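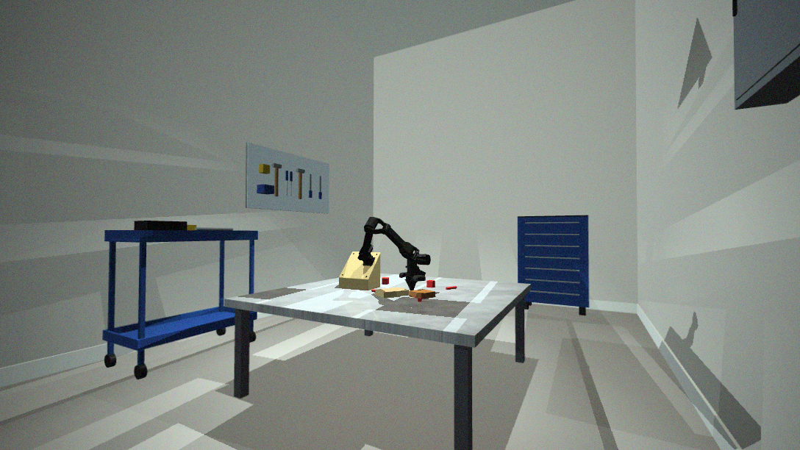 About Stostau

Hi, and welcome in! Stostau is a small hosting outfit for people who like their websites small, plain and a bit old-fashioned. I'm Ashok Chauhan, I started the thing, and I still answer most of the email (usually before breakfast, which my family has opinions about).

How it started

I had a personal site on a big free host for 14 years. Recipes, bike trips, a long page on fixing tape decks. Then one July the host changed its plans and half my links stopped working, and the export tool gave me a zip file full of pages I couldn't open. I was pretty mad! I rented a server, moved everything over by hand, and wrote up how I did it. A few people wrote to ask if they could put their sites on my server too. I said sure. Then more people wrote.

Pádraig Lenihan was one of those first people. He had a Gopher hole and a very long list of things wrong with my setup, and he was right about nearly all of it, so I asked him to come and run the machines. He's been doing that ever since. We're a team of 4 now, all working from home and all part-time except me.

What we do

You get a folder. You put files in it, and they show up on the web. If you'd like them on Gopher or Gemini as well, tick the box and they'll show up there too. Pádraig wrote the converter that does this, it's called Binus, and it's happiest with plain text (it does its best with tables, but please don't send it a nested one).

There's also Delusum, our little feed reader. It checks the sites you follow, shows you what's new and that's all it does. People keep asking for a like button. I keep saying no, sorry!

We don't run ads and we don't put trackers on your pages. Visitor stats are off when you sign up. You can turn on a simple page counter if you want one.

Who pays for it

You do, if you can. Most members pay a small yearly fee, and students and anybody who's short of cash can just write and ask for a free spot. If you decide to leave, we keep your files for 30 days so you have time to grab them, and your address can forward to your new place after that for as long as we're running.

Sheehan

Our main server is called Sheehan. The backup is also called Sheehan, with a 2 on the end, and yes, this has caused trouble. We're renaming it when we do the next upgrade.

Getting in touch

Email is best, and I read all of it. There's a members' chat as well, which is quiet in the daytime and gets pretty lively after 4 p.m., mostly people showing each other their new index pages. Come by even if you haven't signed up yet, there's a guest login on the contact page.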